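Tallska Opens Winter Knitwear Collection Drive

Residents asked to sort, fold and label sweaters before drop-off

TALLSKA — The Tallska Clothing Exchange will begin its winter knitwear drive in October, with the goal of placing 800 sweaters, cardigans and vests with households before the first hard frosts. Collection will take place at the Exchange's main hall and at seven neighborhood drop-off points, including the Rungrueang Community Center and the lobby of the Conik Building.

The drive is open to all residents. Adult and children's sizes are accepted, as are hand-knitted garments without a label. Items should be clean, fully dry and free of large holes. Small snags and missing buttons are acceptable and will be repaired in the Exchange's mending room.

"Last winter we received a great many good sweaters that had been stored on hangers and had stretched at the shoulders," said Natalia Becerra, director of the Exchange. "We are asking people to take a few minutes at home to look each piece over and fold it properly. It saves our staff a full day of work every week."

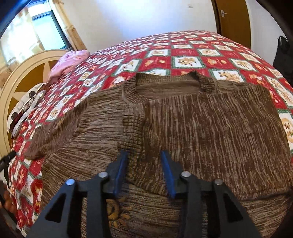 Folding instructions have been revised for this year's drive. Donors are asked to lay each sweater out on a bed or other broad surface, with the sleeves open and the neckline at the far end, and to smooth the body by hand before folding. A bed gives enough room for a wide garment, and a crew neck in mixed brown and tan yarn will lie flat on a patchwork quilt as well as on a plain cover. Each sleeve is then brought across the body, and the hem is folded up twice toward the neck. Bulky knits should be folded only once.

Folded garments may be placed in paper bags, one size to a bag, with the size written on the outside. Plastic bags will not be accepted.

Pushpa Tripathi, who manages the mending room, will lead a free evening session on caring for knitwear at the main hall on the first Monday of the drive, beginning at 6:30 p.m. The session will cover hand washing, drying flat and simple darning. Seating is limited to 80, and places may be reserved at the front desk.

Transport between drop-off points is provided by Floter, a local delivery firm that has supported the Exchange for several seasons.

Media inquiries: Ashok Sachdeva, Press Office, Tallska Clothing Exchange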